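Sorting a Mess by Hand: What Two People With Grippers Can Teach a Pick Policy

Project report, Manipulation Lab elective
Yetunde Anozie and Adaeze Nnaji
November 5, 2020

1. What we set out to do

Our proposal promised to find out "whether clutter order matters." Our advisor wrote "matters to whom?" in the margin, and we spent most of October answering her.

The longer version goes like this. When people record demonstrations for a picking policy with hand-held grippers, they choose which object to go for first. They choose fast and they seldom say why. A policy trained on those recordings inherits the choices along with the motions. We wanted to know if a demonstrator who is told what to pick next (we call this the called condition) produces recordings that train a better policy than a demonstrator who picks whatever looks easy (the free condition).

Adaeze bet on free. Yetunde bet on called. The stake was a semester of writing up the methods section, so please read section 2 knowing that it was written by the loser.

2. Method

Both conditions used the same task, which we named Candcombe after the street Adaeze lives on, all the good acronyms being taken. Small household things are heaped on a towel or blanket, and the demonstrator moves them one at a time into an open box. An episode ends when the operator says so or when something goes on the floor.

We picked the objects to be annoying in different ways. Soft things squash, tubes roll, and cartons go in flat or not at all. Thin metal is the worst, and the fork came up in our notes more often than either author.
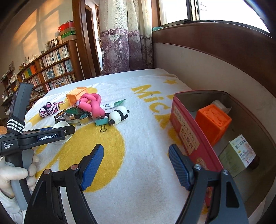 Figure 1. Candcombe layout with both grippers at the table. Fork, panda toy and knotted pink tube toy among the items on the blanket; the open tin holds an orange cube and a medicine carton.

We did not fix the starting positions. An earlier draft of the protocol had a taped grid and a chart, and it produced very tidy data in which every object sat politely apart from its neighbors. The policy we trained on it did well until two things touched. After that we heaped things by hand and let them land where they liked, on the theory that real drawers are not laid out by engineers.

In the called condition, the second person read object names off a shuffled list. If the named object was buried, the demonstrator had to dig for it, and the digging stayed in the recording. In the free condition the second person said nothing, a rule that was broken in spirit by a good deal of sighing.

We recorded 60 episodes, split evenly between conditions, and cut them into single grasp attempts with a script called Lobo. Lobo watches jaw width and starts a new segment whenever the jaws open past a threshold. It gave us 3044 segments, including a large number in which the demonstrator was merely fidgeting. We went through these by hand and threw out the fidgets. This took longer than the recording did, and we recommend that next year's group learn to hold still.

3. Labeling

Each surviving segment got an object name and one of 5 outcome labels: clean, slipped, dragged, wrong object, abandoned. We labeled separately and then compared. Most of our disagreements were about "dragged," which Adaeze applied to anything that brought a neighbor along and Yetunde applied only if the neighbor ended up somewhere worse. We adopted Adaeze's rule. It is stricter, and it also has the advantage of not requiring an opinion about where a binder clip would prefer to be.

Wrapped objects needed a rule of their own. A roll of gauze in its plastic can be held by the roll, by the wrapper, or by a hopeful combination of the two. We counted a grasp as clean only when the pads were on the roll.
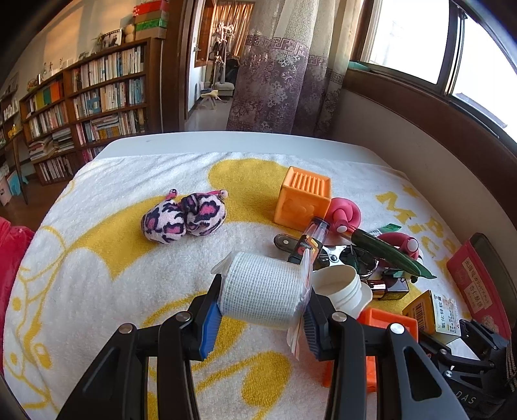
Figure 2. Jaws closed on the wrapped gauze roll, pads against the sides of the roll. Loose wrapper extends at both ends.

The loose plastic caused trouble later on. The segmentation model we used for object names treated a flap of clear wrapper as background in one segment and as a separate object in the next. We corrected these by hand as well. By this stage "by hand" had become the unofficial title of the project.

4. Results

We trained two copies of the same small policy, one per condition, and ran both on the arm in the teaching lab with heaps neither had seen. We are reporting the direction of the results and leaving the percentages in the appendix, because with this few test heaps a decimal point would be showing off.

The free policy was better at the first few picks. It went for whatever was on top and clear of the rest, closed on it squarely, and looked very competent. Then it ran out of easy objects. Faced with two things lying across each other, it hovered, and in several runs it hovered until we stopped it.

The called policy was slower and clumsier at the start. It sometimes pushed aside a perfectly good plush toy to get at nothing in particular, a habit we can trace to demonstrations in which Yetunde was digging for the fork. It cleared more of the heap by the end, though, and it recovered from slips far more often. Our reading is that the called recordings contain more bad situations, and therefore more examples of getting out of them.

Adaeze would like it recorded that the free policy won the first half of every run.

5. Things that went wrong

Lobo's jaw threshold was too tight for the first batch, so wide objects were cut into two segments, a grasp and a mysterious second grasp of the same thing. We reran it.

We also swapped roles partway through without noting the episode number. The difference between conditions may be partly a difference between authors. We checked the episodes where we are sure who was holding what, and the pattern holds there, but that is a smaller set and we would not bet another methods section on it.

6. Next

The obvious next test is a mixed set: free picks until the easy objects are gone, called picks after that. We have set aside the remaining lab hours for it. The Lobo script and the label sheet are in the course folder, under Yetunde's name, with the corrected threshold in the second tab.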